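**Unit 3 handout: When the cleaning round changes hands**

Welcome back, everyone, and thank you for the lively talk last time (I'm still thinking about the laundry question!). We stay with Kekness this week, the guest house in Cetcombe where the two-armed machine does part of the room round, and I'd like us to look closely at a very small job, clearing scraps off a bedroom floor.

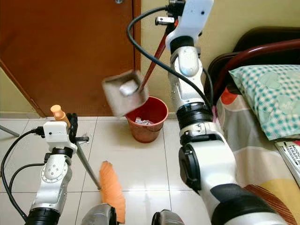 *Fig. 1. Broom in one gripper, dustpan over the red bin in the other.*

Before January the housekeepers did six rooms each in a morning, start to finish, and they will tell you they knew every one of those rooms. Now they make the beds, check the bathrooms and look in on the machine, and quite a few miss the old rhythm, even the ones whose backs are grateful.

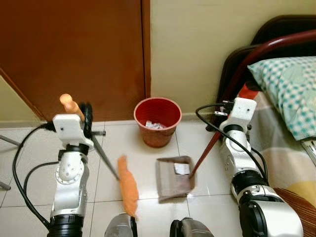

Job descriptions tend to lag behind the work, and the one at Kekness still reads "sweeps and empties" and says not a word about minding a machine. Try rewriting it with your neighbor. Think of the moment when a crumpled paper lies in the dustpan and the bin stands by the wall: who decides that it's trash, and who answers for it if a guest wanted it back?

For next time, please read the Nastgate interviews, parts 2 and 3, and bring a half page on a task you'd be sorry to hand over.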